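Projet de deuxième année : préparer une équipe au concours de mathématiques d'Arnemholm
Rapport de Svatopluk Procházka, remis le 2024-10-02

1. Contexte

Le concours d'Arnemholm se passe par écrit, en individuel, et dure une matinée. Les candidats reçoivent 6 problèmes, et chaque réponse doit être démontrée. Un résultat juste sans preuve ne rapporte presque rien. L'année passée, il y avait 300 inscrits, et notre école de Luvville n'avait envoyé que deux étudiants. Mon projet consistait à organiser un entraînement régulier pour un groupe plus grand, et à observer quelles méthodes de travail donnaient les meilleures copies.
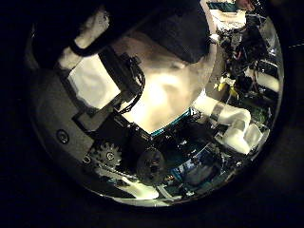
2. Organisation des séances

Nous nous sommes réunis pendant tout le mois de septembre. J'ai rassemblé 80 exercices, tirés surtout des anciens sujets et du recueil Mikuš, qui est ancien mais bien classé : inégalités, dénombrement, arithmétique, suites. Chaque séance commençait par un problème à chercher seul, en silence. Ensuite, un étudiant présentait sa solution au tableau et les autres devaient chercher les lacunes.

J'avais prévu au départ de donner un cours avant les exercices. J'ai abandonné cette idée après 2 séances, parce que les participants appliquaient le théorème du jour sans lire l'énoncé jusqu'au bout.

Un exercice a occupé le groupe plus longtemps que les autres : montrer que, parmi n + 1 entiers choisis entre 1 et 2n, il y en a toujours deux dont l'un divise l'autre. Presque tous ont pensé au principe des tiroirs, mais le choix des tiroirs (la partie impaire de chaque nombre) n'est venu que tard.
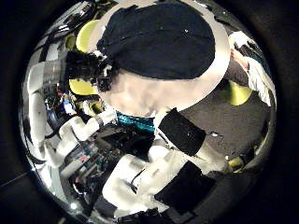

3. Résultats et difficultés

L'épreuve blanche, composée avec un sujet de l'école de Plesthorpe, a montré un progrès net dans la rédaction. Les récurrences étaient mieux posées, avec l'initialisation écrite. En géométrie, par contre, les copies sont restées faibles, et je reconnais que j'ai négligé ce chapitre.

Pour la suite, je propose de garder la correction au tableau et de commencer la géométrie dès la première séance. Le recueil d'exercices corrigés est joint en annexe.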